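Handhelds, round two

Ok so quick one because I have to give the room back at 6 and I still haven't rolled up the cables. Been promising this post since March.

Short version for the people who only want the short version - the Tkachuk fingers are better on thin flat stuff, the Forkach fingers are better on everything I don't care about. Neither one is a clear win. I'm probably keeping the Tkachuks.

Long version. I've had the Forkach pair for a while now, they're what I used for the cup and bottle recordings. Solid, heavy, trigger is stiff. After an hour my right thumb is done. The fingertips are rounded and a bit soft, great for cups, useless on anything that lies flat on a table. You press down, the tip squashes, the thing skates away. I put up with it for months and then Lesari had the Tkachuk pair on loan terms, so I got those for 18 days. Trigger much lighter. Almost too light, I kept closing them by accident when I turned my wrist.

Price, before somebody asks: 1,925 for the pair if I keep them, markers and cables in. Not nothing. The Forkachs were a good bit less but I bought them used so that's not a fair comparision.

The task this time is phone cases and a tray. Left hand gets the case, right hand deals with the tray. Sounds like nothing. A phone case lying flat is a horrible object though - the wall is low, the corner is round, and if you come in too steep the fingers just ride up over the edge. You have to come in shallow and kind of hook it. With the old pair I was getting maybe one clean pick before I got annoyed and used a fingernail (does not count, deleted those).

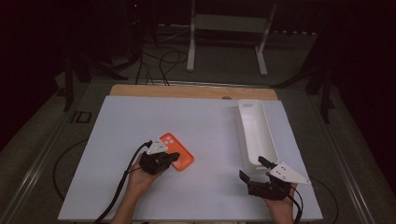
Lajos Győri wrote back when I sent him the first batch, and he thinks I'm comparing the wrong thing. His point was that the fingers matter less than the marker angle, and if the tracking drops every time I roll my wrist over then it makes no difference how nice the grip is, the take is junk anyway. Fair. He also said to stop swapping hands between takes, pick a side for each job and stick to it.

So I went back and checked. He's right, annoyingly. Out of 165 takes with the new pair the bad ones were nearly all tracking and not grip. Roll the wrist too far and the pose jumps, you see it straight away in the plot, big ugly step. Slow down on the roll and it mostly goes away. Mostly.

Things I changed after that:

Moved the camera up a notch. Helped.

Turned the tray so the long side points away from me. Less wrist on the right hand, and the near end is easy to reach.

Retaped the cables. They pull. You don't notice until you've got a hand out at full reach and there's this little tug backward, and then it's in the data forever. I want a wireless set so bad but Warwood is the only place that does one I'd trust and the battery sits right on the wrist, tried it once, no thanks.

White board under everything, staying. Tried it on the bare wood before and the depth looked worse to me. Didn't measure it, just looked at it.

About the controller box, since I got two emails on that. Same box for both pairs. The Tkachuks needed a firmware update first and it failed 3 times before it took. Different usb port fixed it. No idea why. If yours hangs at the end of the progress bar just pull it and try another port, I lost a whole morning to that.

Calibration is quicker on the new ones. Open, close, hold, done. The Forkachs want the whole dance with the spacer block and I lost the spacer block.

What I still don't like: the light trigger. There's a spring you can supposedly swap, have asked Lesari if they stock the stiffer one, waiting to hear. If they do I'll buy the pair. If they don't I'll probably buy the pair anyway and complain.

Next up is the same task with the arms, useing these takes. I want to see if the shallow approach carries over or if the arm just plows into the board like last time. Will post the plots when I have them, the good and the dumb ones.

Ok, cables.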